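The Street at Walking Pace

By Saeed Talebi

The road through Buron is the sort you could drive down in a minute and forget in two. I have now walked it more times than I can remember, usually with a notebook in one hand and something fried in the other, and I still haven't got to the end of what there is to look at.

I came for the market at Taravau, which everybody tells you to see, and it's marvellous (go early, take a bag, buy the limes). But I was staying in a rented room up the hill, and the way down to the market ran along this one lane. By the third morning I was leaving earlier and earlier so that I could take my time over it. By the end of the week I was skipping the market altogether!

What got me first was the roofs. I grew up in a terrace where every roof was slate and every slate was the same, and you never thought about them unless one came down. Here people build with corrugated metal and they build low, so the edge of a roof is something you meet at close quarters as you go by. You get to know them. You notice which ones have been patched and which have a pot standing under the drip. When the rain comes in September, my landlady told me, you can walk the lane with your eyes shut and know whose house you're passing by the noise.

The overhang is the clever bit. Push the roof out past the wall, put a post under it, and you've made a room without building one. I've seen people mend shoes under an overhang, shell beans, cut hair, sleep, argue and do long division with a child on each side. Shade here is treated as a proper part of the house, and an architect could do worse than spend a morning sitting in it. I spent several. People bring you a stool if you hang about long enough.

Then there are the carts. I'm hopelessly fond of the carts. The big ones belong to the delivery firms, and those are all alike, but the small ones have been added to over the years until they're half vehicle and half cupboard. A man called Gashaw, who runs the repair shop by the junction, let me watch him put a new side on one. He cut the panel by eye, held it up, swore at it, trimmed off a sliver and bolted it on, and it fitted so well that he stood back and laughed. He'd charged 20 for the job and thought that was a bit steep. I asked how old the cart was and he said that depended on which part I meant. 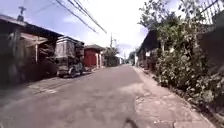
Looking down the lane in full daylight, with a boxy covered vehicle parked on the left and the red-fronted building beyond it.

The red front is the landmark, and you'll hear it used in every set of directions. Before the red, after the red, opposite the red. I love a building that does this for a street. It's small, with a dark roof like plenty of others, and if it were grey you might walk straight past. Paint a big panel red and set it between pale cream pillars or bits of wall, though, and suddenly the whole lane has a middle. I asked three people what the building was for and got three answers, all given with complete confidence.

Past the red come the trees, and on the other side there's greenery nearly the whole way along, thick as a hedge and much less tidy. After the first rains it puts on growth at a shocking rate. A neighbour goes at it with a long blade when it leans too far over, and the cuttings go to somebody's goats. The raised edge on that side is where you walk if you're carrying something heavy, and it's also where you sit if you've just put something heavy down. I ate a great many breakfasts there.

I should say a word for the road surface too, since I spent so long staring at it. It was laid by a contractor named Trustine, whose sign still hangs at the top of the hill, and it's plain grey asphalt that has been lived on. There are cracks you learn to step over without looking, and pale patches, and stains that I made up stories for on the way home. Children use them as bases in a game whose rules I never mastered, though I was made to play it twice and was out both times before I knew we'd started. The lane is narrow enough to talk across in an ordinary voice, which means that news travels down it faster than any cart.

My favourite hour was late morning, when the light is strong and flat and the openings under the roofs go completely dark. You can stand in the sun and see nothing of what's inside. Then someone calls out from the shadow to ask where you're going, and you realise you've been watched with great interest since the top of the road.

On my last day I tried to draw the whole lane, one side at a time, on a roll of lining paper from the hardware stall. I'd got perhaps 100 paces of it down before my neighbours took over. One corrected my roof. Another said I'd put the post in the wrong place, and he was right, and then a girl of about nine took the pencil from me and added the goats. The drawing is on my kitchen wall now, running along above the kettle and round the corner to the door. The goats are easily the best thing in it.

If you go, stay up the hill and walk down. The bus from Taravau stops at the junction and costs next to nothing, but get off there and do the rest on foot. Gashaw's shop is open most mornings, and he's glad of company as long as you keep your fingers away from the cutter.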